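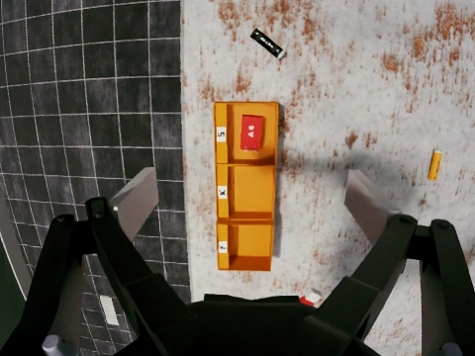 Setting up a sorting cell to the Tradamlow rules

Have the cell drawing and the speed settings sheet open before you start. You will need 2 people for the first run, one at the pendant and one at the stop button.

1. Fix the tray position in the program and lock it. Any change after that gets a new revision number.

2. Set the payload for the gripper and the heaviest part together. Do not leave the default value in.

3. Limit the approach speed over the tray. Our sheet, kept by Bernadette Duggan, has 89 mm per second for the last stretch.

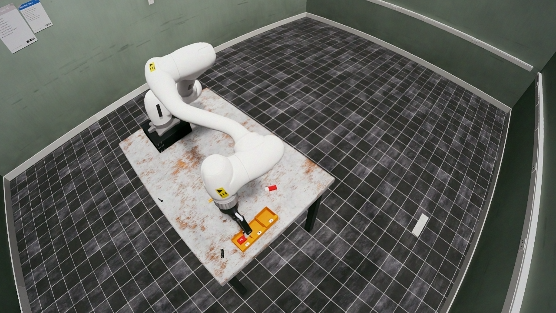 4. Check clearances at the lowest point of every move. Jog down slowly and watch the elbow as well as the fingers - people tend to look only at the tip. With the gripper reaching over a three-compartment tray like this one, the elbow hangs over the tabletop too, so parts lying under it count as obstacles.

5. Clear the floor on the operator's side before switching to automatic.

6. Log the run. Service is due every 3000 cycles.

Last revised 2018-05-10, Gaurav Bhatt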